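The second Thursday thing (and why I keep going)

Tuesday, May 14, 2019

So I have been meaning to write about the legal clinic for ages, and every time I sit down to do it I end up writing about soup or my knees instead. Today I had a quiet lunch hour and no excuse.

If you're new here, I'm a lawyer, the boring kind. I do contracts for a shipping software company called Waturus and most of my working life is spent arguing over what "reasonable notice" means. I like it more than I probably should. But it is a job where you can go a whole year without meeting a single person whose life is any different because you got out of bed, and a couple of winters ago that started to get to me a bit.

A woman from my bar association's mailing list sent out one of those emails asking for help at a free evening clinic over in Breltavley. Housing stuff mostly, some small claims, some benefits letters, the odd will. I nearly deleted it. I hadn't looked at landlord and tenant law since the bar exam and I was pretty sure I'd be worse than useless. Then I noticed they did a training evening with free sandwiches, and well, here we are.
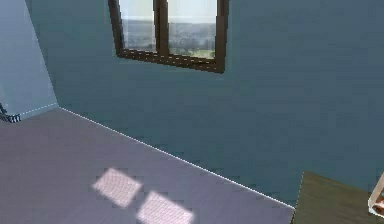

The training was two hours and it scared me to death. They handed out a binder that was 100 pages long, with tabs, and I took it home and read it in bed like a thriller. Did you know how many ways there are to serve an eviction notice wrong? I didn't! I'd been practicing for 11 years at that point and I had never once held one in my hand. My first real client put hers on the table in front of me and I spent a good minute just reading it over and over, trying to look wise.

Her notice had the wrong unit number on it. I got so excited I almost knocked over my water. The housing attorney who supervises us came over, looked at it, and very gently told me that this was worth raising but it probably wasn't going to win the whole thing by itself, and had I asked whether the rent was owed? I had not. Lesson learned. (It was owed, partly. They worked out a payment plan in the end and she stayed put.)

That's pretty much how the evenings go. You get thirty or forty minutes with each person, you listen, you read whatever they've brought in the grocery bag or the shoebox, and you try to tell them what they've got and what they can do next. You don't go to court with them unless you sign up for that separately. A lot of it is translating. I don't mean Spanish, although we have great interpreters for that, I mean taking a letter that somebody like me wrote and turning it back into something a tired person can read after a shift.

I've changed how I write at work because of it, by the way. I took the phrase "notwithstanding anything to the contrary herein" out of our standard customer agreement in August and I have not missed it. One of our salespeople asked if I was feeling all right.

What else. Oh, the software! The clinic used to run on paper intake forms and a filing cabinet with a drawer you had to kick. Now we have a program called Jonditano that does the conflict checks and the scheduling, and I have complained about it at great length to anyone who'll listen, because it logs you out if you stop typing for a while, and stopping typing is what you do when a person is telling you something hard. But it did catch a conflict for me in the spring that I would never have spotted. A man came in about a security deposit and the landlord's management company, Cao, turned out to be a customer of my employer. I had to hand him over to someone else at the next table. It felt rude, getting up in the middle like that, but he was very nice about it and I think he got the better lawyer.
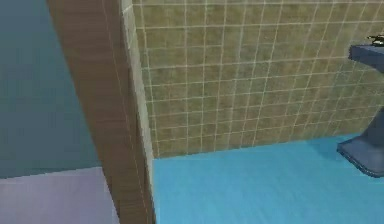
People ask me if it's sad. Sometimes, yes. There are nights when somebody has come in a week too late and the deadline has gone by and all you can do is write down the number for the emergency fund and walk them through what happens next. I drive home with the radio off after those. I used to try to fix it in my head the whole way, and then lie there going through the binder tabs in the dark, and the supervising attorney told me to stop that or I'd be gone by summer. She was right, so now I give myself the car ride and then I'm done.

But a lot of the time it's not sad at all! There was an older gentleman who wanted a will, and he owned pretty much nothing except a very good set of fishing rods, and we spent most of our time deciding which grandchild got which rod and why. He had opinions. I wrote all of it down. I have drafted deals worth more money than I will ever see and I'm not sure I was ever as careful with the wording.

A few of you are lawyers (hi!) and a couple of you have emailed before to say you'd like to do something like this but you're the wrong kind of lawyer for it. I really was the wrong kind. They'll train you, there's somebody experienced in the room the entire time, and most clinics I know of cover you under their own malpractice policy, though do ask before you start. Check with your employer too if you're in-house. Mine needed a one-page letter and then forgot about it.

And if you're not a lawyer, they need people at the front desk and people to do phone reminders, which cut the no-shows way down. It's the second Thursday of the month, we start at six, and the coffee is terrible so bring your own — I keep a thermos in the car now.

Next post will be the soup, I promise. I finally got the barley right.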